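Runo Lodge: pre-season safety inspection
Building, ski store and nursery tow
Inspected 12 Oct 2018
Report ref. 3513

Result codes: P = pass. A = pass with action to be completed before first guests. F = fail, item out of use until re-inspected. N = not inspected.

Scope. The lodge was unoccupied and on background heating. No snow on the ground below the top of the tow. Items that can only be checked under snow cover are marked N and carried over to the opening-week visit. The previous report was written in May, at close-down, and its open items are brought forward under the relevant heading.

APPROACH AND ENTRANCE

Steps, main door: treads sound, nosings fixed. P
Handrail, main door: P
Handrail, side door: A
Lower bracket turns by hand. The wall plug has failed, so tightening the screw will not cure it. Drill out and refit with a longer fixing. Brought forward from the close-down report, where it was recorded as tightened.
Grit bin: A
Present, lid hinge broken, contents caked. Empty, break up and refill.
Snow guards on roof above main door: P
Snow guards on roof above ski store: F
Several clips missing at the eaves on the downhill side. The path beneath is the normal route from the store to the tow. Path to be roped off at first snowfall if the guards are still incomplete, and guests sent by the front.
External lighting: P, except the lamp over the side door, which stayed off on both manual and sensor settings. A

MEANS OF ESCAPE

Final exit doors open from inside without a key: P
Side door clearance: A
Opens fully now. Last winter's log has it blocked by drifted snow on two mornings. Add it to the early clearance round, ahead of the car park.
Corridor, upper floor: P
Corridor, ground floor: A
Spare mattresses stored along the wall by the drying room. Remove. A stair cupboard is not an acceptable alternative.
Escape signs: P
Emergency lighting, short test: P
Emergency lighting, full-duration test: N
Arrange for a night before opening. Test was due in the summer and there is no entry for it.
Bunk room window restrictors: P
Bunk room ladders: A
Two ladders are hooked the wrong way round and lift off when pushed from below. Correct on the day the beds are made up.

FIRE DETECTION AND EQUIPMENT

Panel (Wirel, ground-floor lobby): P
No faults showing. Zone chart faded and should be reprinted.
Sounders audible in all bedrooms with doors shut: P
Panel reset time: within 60 seconds, P
Smoke heads: A
Head outside the boiler room still wearing its dust cover from the painting work. Removed during the visit and tested. Check the remaining heads on that circuit for the same thing, including the one inside the roof hatch, for which no ladder was available.
Heat detector, kitchen: P
Extinguisher, 2 kg, carbon dioxide, boiler room: P
Extinguisher, foam, upper landing: A
In date. Found on the floor holding a door open. Rehang.
Fire blanket, kitchen: P
Carbon monoxide alarm, lounge stove: F
No response to the test button with new batteries. Replace the unit. Stove not to be lit until this is done, by staff or anyone else.

HEATING, DRYING ROOM, SKI STORE

Boiler (Prindar), service record: P
Flue terminal clear: P
Flue terminal height above expected snow: A
Same comment as in previous years. The terminal is on the sheltered side and snow slides off the woodshed roof towards it. Fit the marker pole before the ground freezes.
Drying room extractor: A
Runs, but with very little pull at the grille. Clean ducting and check the flap outside.
Drying room heater guard: P
Boot racks fixed to wall: P
Glove pegs: at least 400 mm from heater, P
Ski racks: A
End rack leans when loaded on one side. Refix to the batten. Until then load it from the wall outwards.
Waxing bench, socket and isolator: P
Waxing bench, ventilation: P
Wax irons: A
One iron has a split in the flex near the handle. Taken off the bench and the plug cut off. The other tested sound.
Solvent storage: F
Base cleaner kept on the open shelf beside the heater pipework. Move to the metal cabinet and lock it. Empty tins to leave the building.
Floor drain: P

NURSERY TOW

Tow unit (Kettunen), annual certificate: P
Drive guard in place and bolted: P
Emergency stop, bottom station: P
Emergency stop, top station: F
Button latches but the drive ran on until stopped from the bottom. Cable joint in the top box is wet and green. Remake the joint, replace the box seal and repeat the test from both ends with the rope running. The tow stays locked off meanwhile. The key is on the board in the office with a tag on it.
Trip gate beyond unloading point: A
Trips correctly. Return spring weak.
Rope, visual: P
Splice, visual: P
Padding on uprights: A
Lowest pad split along the seam and holding water. Turn it to drain or change it.
Fencing and netting in store: N
Rolled and frozen together at the back of the woodshed. To be opened out indoors and looked at before it is put up.
Run-out at foot of slope: N, needs snow.
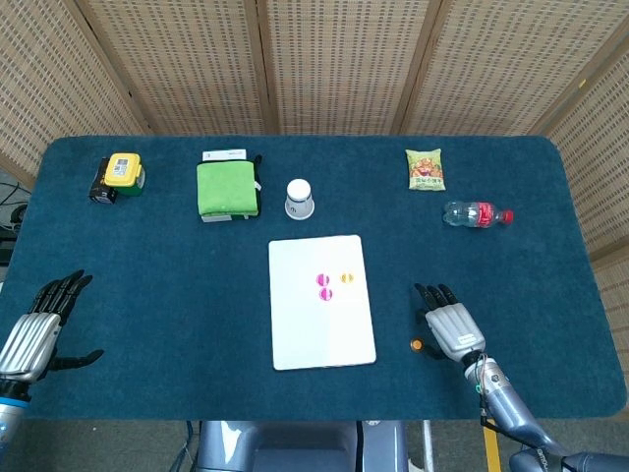

Radios, charged and labelled: A
The tow hut set does not hold a charge through a working day. Order a battery. Use the spare set in the hut and leave the office on the landline.
First aid kit, lodge: P
First aid kit, tow hut: A
Triangular bandages and foil blankets used and not replaced. Scissors missing.
Rescue sledge: A
Straps good, one runner rough at the front. File smooth and wax. Store it upright with the straps inside, clear of the door.

GUEST AREAS AND NOTICES

Lounge, trip hazards: P
Lounge, stove surround and hearth: P, subject to the alarm item above.
Kitchen, gas isolation valve labelled: P
Hot water temperature at basins: P
Unused outlets flushed: A
No record for the upper shower room over the summer. Flush all outlets, clean the shower heads and enter it in the water log.
Piste and avalanche notices: A
The holder in the lobby still has last season's map. The closed path behind the woodshed is shown on it as open. Take the old map down even if the new one has not arrived.
Emergency numbers by telephone: P
Accident book: P
Two entries from last season lack a time. Staff to be reminded at the induction.

ITEMS PREVENTING OPENING

Carbon monoxide alarm, lounge.
Solvent storage, ski store.
Full-duration emergency lighting test.

The tow stop prevents use of the tow only and need not delay the lodge. The snow guards may be dealt with by the roped diversion described above, provided the rope and posts are on site before the first snowfall; they were not found during the visit.

Action items are to be initialled on the office copy as each is finished, with the part or material used written beside it. An initial without a note will be treated as open at re-inspection. Bring the water log, the lighting log and the Kettunen certificate to the opening-week visit.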